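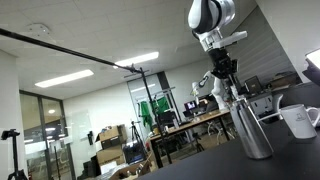
Metal pitchers and meeting-room mugs: your questions

Is a stainless-steel pitcher really better than a glass one?

For a shared room, mostly yes. It won't shatter if it gets knocked over, and it can live in a cupboard with other things piled against it. The claims made for steel beyond that (purer taste, fresher water) we treat with suspicion. Water tastes of water.

Will it keep drinks cold?

A single-walled one won't, whatever the label suggests. We filled a Trasberg and an ordinary glass jug from the same tap and after an hour could not tell them apart by drinking. If cold matters, buy a proper insulated flask and accept that it holds less.

Does a brushed finish hide fingerprints?

It hides them better than a polished one. It does not hide them completely, and under strong lights you will still see every greasy thumb. A damp cloth and a dry tea towel deal with it. The special steel spray from Hiltero costs 400 pence a bottle and did nothing for us that the tea towel hadn't.

Tall or squat?

Tall ones take up less of the table and are easier to tip over. Measure your sink first - a tall pitcher that won't fit under the tap is a vase.

Can I put hot coffee in it?

You can, but the outside gets hot too, and many pitchers have no handle to speak of. We'd keep it for water.

Are white mugs a mistake?

They show tea stains, so you know when they need a scrub. Dark mugs have the same stains and keep quiet about them. Bicarbonate of soda on a wet sponge shifts most of it.

What about a printed logo?

A small one is fine. Ask whether the print is fired on or just stuck on top, and don't be fobbed off with "dishwasher safe". The sample we had from Nendel was sold as good for 1,000 washes. Ours had begun to fade after 20.

How many mugs should we order?

Fewer than the supplier tells you. Andreadis quoted us for 71 when we asked about one meeting room. Order enough for a full table and a few spares for breakages.

Do we need coasters on a dark table?

Dark tops show water rings and dust very clearly, so we use them. Plain cork will do.

Answers last checked July 2019

Contact us | © Table & Tap Notes | Back to top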